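# 4. Hanging and adjusting the cabinet doors

This section is for the Nivow wall and base cabinets with full-size doors. If you have bought the Nivow with drawers only, please continue with section 5.

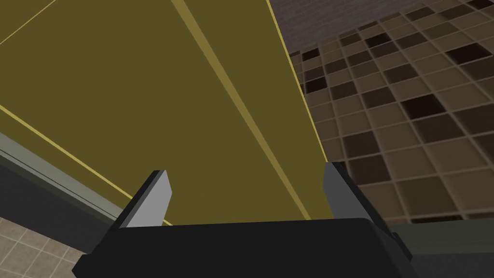 Before you begin with the doors, the cabinet body must be fully assembled and the back panel must be nailed on. A body without its back panel is not stiff, and it will change its shape when the weight of the door comes on it. All the adjusting you do before that moment is then lost.

## 4.1 What you need

- Cross-head screwdriver, size 2 (do not use size 1, it damages the screw heads)
- Spirit level, at least 60 cm long
- Pencil
- A folded blanket or a piece of carpet
- Hinge bag from the box, marked H

You do not need an electric screwdriver. If you prefer to use one, set it to the lowest force and do the last turns by hand. The screws of the hinge plates go into chipboard, and a screw which has turned freely once will not hold well again.

**Note:** Bag H for the tall door contains more hinges than bag H for the short door. The drawing on the bag shows the door it belongs to. Please compare before you open it, as opened bags cannot be exchanged in the shop.

## 4.2 Fitting the hinge plates to the cabinet

1. Lay the cabinet on its back, on the blanket.
2. Find the two rows of small holes on the inner side of the side panel. The hinge plates go in the row which is nearer to the front edge.
3. Decide on which side the door shall open. Both sides are drilled.
4. Place the first plate so that the arrow on it points to the front of the cabinet.
5. Turn in both screws until the plate lies flat. Do not tighten yet.
6. Repeat with the other plates. Now tighten all screws, beginning with the lowest plate.

**Caution:** The arrow is small and easy to overlook. A plate which is mounted the wrong way round will accept the hinge, but the door will not close completely. Do not press it closed with force, this can tear the hinge cup out of the door.

## 4.3 Fitting the hinges to the door

1. Put the door on the blanket with the front side down. Leave the protective film on the front side for now.
2. Press a hinge cup into each large round hole. The arm of the hinge must stand at a right angle to the door edge.
3. Check the angle with a book or a square before you turn in the screws.
4. Tighten the two screws of each cup in turns, a little on the left and then a little on the right.

On painted doors a thin ring of paint can sit inside the round hole. If the cup does not go in fully, remove the ring with fine sandpaper. A hammer is not suitable for this work.

## 4.4 Hanging the door

For the tall door a second person is necessary. The short door can be hung by one person, when the cabinet stands on the floor.

1. Stand the cabinet upright and check it with the spirit level, from left to right and also from front to back.
2. Hold the door open next to the cabinet. Let the helper carry the weight from below.
3. Hook the top hinge onto the top plate and press the rear end of the arm until it clicks.
4. Do the same with the other hinges, going from top to bottom.
5. Pull gently at every hinge. If one comes loose, press it again until you hear the click.
6. Only now may the helper let go of the door.

**Caution:** Keep children and pets out of the room during this step. A door that hangs on one hinge only can fall.

## 4.5 Adjusting

Every hinge has three screws. It is best to adjust in the order given here. If you change the order, you will probably have to do some of it twice.

| Screw | Position on the hinge | What it moves |
|---|---|---|
| A | on the plate | door up or down |
| B | front of the arm | door left or right |
| C | rear of the arm | door nearer to the body or further away |

1. **Height (A).** Loosen screw A a half turn on all plates of this door. Move the door until its upper edge is in line with the top of the cabinet, then tighten again.
2. **Side (B).** Close the door and look at the gap along the opening side. If the gap is wider at the top, turn screw B of the top hinge. If it is wider at the bottom, turn screw B of the bottom hinge. Turn a quarter turn only and look again.
3. **Depth (C).** The door should not touch the body on the hinge side. A sheet of ordinary paper must pass through without resistance.

With a row of several cabinets, first adjust the door in the middle of the row and then work to the outside. The cabinets must be connected to each other before this (section 3.6).

**Note:** After some 7 days of use, please check the gaps once more. The hinges settle a little under the weight, mostly on the tall door, and a quarter turn at screw B is usually enough.

## 4.6 Removing the protective film and first cleaning

Remove the film when all doors are adjusted. Begin at one corner and pull slowly and flat along the surface. If the film is cold it can tear in strips, so let the door stand in a heated room overnight.

The coloured surfaces of the Kunwood range are a little soft when the film comes off. Wait 19 hours before you wipe them for the first time. Then use only a soft cloth and water with a drop of washing-up liquid. Cleaners with alcohol, and the rough side of a sponge, will leave dull spots which we cannot repair.

## 4.7 If something does not fit

**The door opens again by itself.** The cabinet leans forward. Turn the front feet out a little and check with the spirit level from front to back.

**The door scrapes at the bottom.** Repeat the height adjustment. If screw A is already at its end, look whether the body stands crooked on an uneven floor.

**The hinge clicks in, but comes loose again.** The rear catch is bent. Do not try to bend it back. Order a new hinge with spare part number 515 and write the name of your cabinet on the order form.

**A screw hole is worn out.** Move the hinge plate is not possible, as the holes must match the door. Fill the hole with wood glue and a matchstick, cut it level, and leave it to dry until the next day.

Spare parts are sent by Mayrhofer in Harov. The parts desk is closed on Tuesday. For questions about this section please write to Marlies Steiner at the same address and enclose a photo of the hinge with the door open, so that the three screws can be seen.

Continue with section 5, *Drawers and runners*.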